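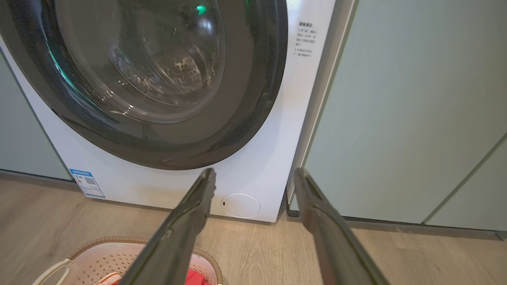
Rongrong Feng asks whether the drain filter has to be cleaned if the washer still empties. Yes. Lint builds up before the pump slows.

Step 1. Switch off at the wall and close the water valve. Let a hot load cool for 20 minutes.

Step 2. Wipe the folds of the door gasket with a damp cloth.
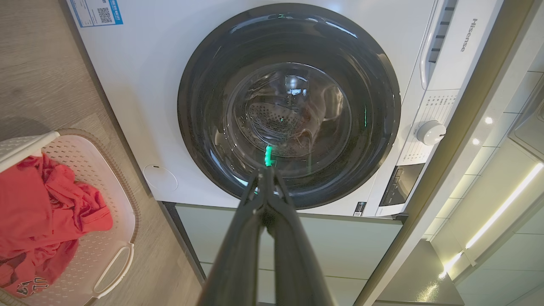
Step 3. Find the filter using the manual. Lay down a towel and a shallow tray, then turn the cap counterclockwise a little at a time.

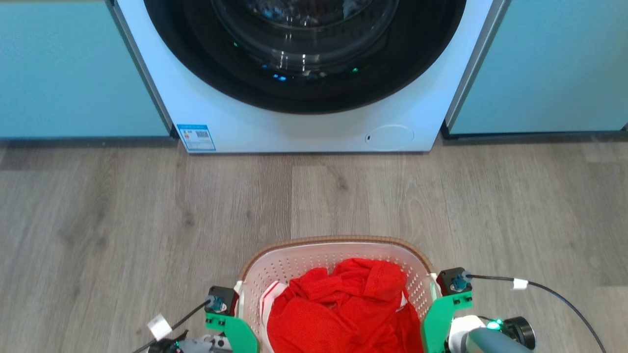
Step 4. Rinse the filter, refit it hand-tight and run a short rinse. Check for drips. Repeat every June.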